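Bernar Trimport Stack Cutter, Tabletop Model

Sold and serviced by Forsberg Paper Equipment, Holleswood

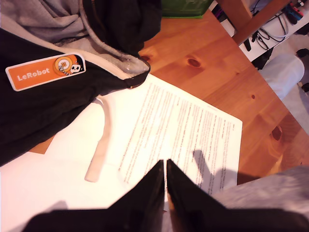 What is the thickest stack it will cut in one pass?

The Trimport is rated for 100 sheets of ordinary copier paper. Card, coated stock and anything with staples removed should be cut in smaller stacks, as described under Paper Types.

Price: $2,349
Availability: In stock, ships from Holleswood
Included: cutter, one fitted blade, one spare blade, 2 cutting sticks, blade change tool, printed manual
Not included: floor stand, side tables

Overview

The Trimport is a manual stack cutter for print rooms, school offices, churches, small binderies and anyone else who trims booklets, flyers, forms or notepads on a regular basis. It sits on a bench or a strong table. There is no motor and it needs no power outlet. You clamp the stack with the hand wheel, close the front guard and pull the lever down.

It takes letter size paper either way around. The cutting line is long enough for the 11 inch side with room left over, so a full letter sheet can be squared up on all four edges. It does not take tabloid sheets the long way. If that is most of your work, look at the larger Bernar machines or call us before ordering.

We have sold Bernar cutters for a long time and we keep this one on the shop floor. Customers are welcome to bring their own paper and try a few cuts before they buy.

How it works

The back gauge is moved by a crank on the front of the machine. Turn it one way and the gauge comes toward you, turn it the other way and it goes back. A scale set into the table shows the distance from the gauge to the blade, and a small lock knob holds the setting. Once it is locked you can run a whole job without measuring again.

The clamp is separate from the blade. It comes down first and presses the air out of the stack, which keeps the top sheets from drifting as the blade goes through. Tighten it until the stack stops giving and then leave it. Cranking it down as hard as you can will leave a mark across the top few sheets, especially on soft paper. For work where a mark matters, put a piece of scrap board on top of the stack.

The blade travels down and slightly sideways. At the bottom of the stroke it just touches the cutting stick, a plastic strip that lies in a slot in the table. The stick is what gives a clean cut on the last sheet. When the bottom sheet starts to tear or stay attached, turn the stick to a fresh face before you blame the blade. Most of the calls we get about ragged edges are settled that way.

Safety

The front guard has to be closed before the lever will move. The rear of the blade is covered by a clear fixed hood. The lever locks in the raised position after each cut and is released with a thumb catch on the handle.

Do not remove the rear hood to fit an oversized sheet. Do not reach under the clamp to pull out scrap. Use a strip of board to push it through. The cutter should be used by one person at a time, and it should be kept where children cannot get at it.

A blade is at its most dangerous when it is out of the machine. The blade change tool bolts to the blade before it is lowered, and it stays on until the blade is in its case. Please read that page of the manual every time, even if you have done it before.

Paper types

Copier and text paper: full rated stack.
Coated text: cut in shorter stacks. Coated sheets slide against each other, so jog the stack carefully and clamp a little firmer.
Cover and card stock: half the rated height is a good place to start.
Carbonless forms: use light clamp pressure. Heavy pressure will mark the copies.
Padded notepads: let the glue cure fully before trimming.
Saddle-stitched booklets: trim the open side first, then top and bottom. Alternate the direction of the spines if you are trimming several together, so the stack sits level.

Do not cut laminated sheets, plastic covers, foam board, magnet sheet or anything with a staple or wire in the cutting path. Damage from metal is easy to see on a blade and is not covered by the warranty.

Setting up

The cutter comes in one carton, strapped to a wooden pallet. It takes two people to lift. Have the bench cleared and ready before you cut the straps. Lift from underneath, at the side castings, and never by the lever or the table edge. The lever is packed separately and goes on with three bolts.

Any bench that does not rock will do. Folding tables are not strong enough. Leave space behind the machine for the sheet to extend and enough room in front to stand square to the lever. If you are using the floor stand, bolt the cutter to it before making the first cut.

Check that it is square before running a job. Cut a short stack, flip half of it over and compare the edges. If they match, the back gauge is true. If they do not, there are two adjusting screws on the gauge, covered in the manual. Machines that were square when they left us sometimes need a small correction after a rough delivery.

Blades and sharpening

How long a blade stays sharp depends on what you cut. An office trimming plain paper a few times a week may go a year or more. A shop cutting coated stock every day will change blades far more often. Signs of a dull blade are a heavier pull on the lever, a polished or streaked edge on the stack, and a cut that is wider at the bottom than at the top.

Blades can be resharpened several times. Send yours to us in the wooden case it came in — we will not accept a blade wrapped in cardboard. Sharpening is done in our own workshop by Idrisa Shirima, who also handles repairs and can tell you if a blade has been ground down too far to use again. Ask for him when you call about service.

The workshop closes for part of July. Blades that arrive during that time are kept and done in order when it reopens. If you rely on the cutter over the summer, order a second spare ahead of time.

Care

Brush paper dust out of the stick slot at the end of the day. Wipe the table with a dry cloth. A little silicone spray on the table helps heavy stacks move more easily, but keep it off the clamp. Put a drop of light machine oil on the crank screw a few times a year and turn it from end to end. Do not oil the blade.

Shipping and returns

The cutter ships by freight to a business address with a dock or a ground-level door. Liftgate service and home delivery can be arranged for an extra charge. Inspect the carton before signing. If it is crushed or the pallet is broken, write that on the delivery receipt and call us the same day.

Unused machines may be returned in the original packing. The buyer pays return freight. Blades and cutting sticks are returnable only if the seal has not been opened.

Warranty

Bernar covers the frame, clamp and gauge for two years against defects in material or workmanship. Blades and cutting sticks are wear items and are not covered. Repairs under warranty are done at Holleswood, or by a local shop if we agree to it first. Keep your invoice.

Accessories and parts

Floor stand with shelf
Side table, left or right
Replacement blade in wooden case
Cutting sticks, pack of six
Lever grip
Rear hood, clear

For parts not listed, have the serial number ready. It is stamped on a plate under the front edge of the table, on the right.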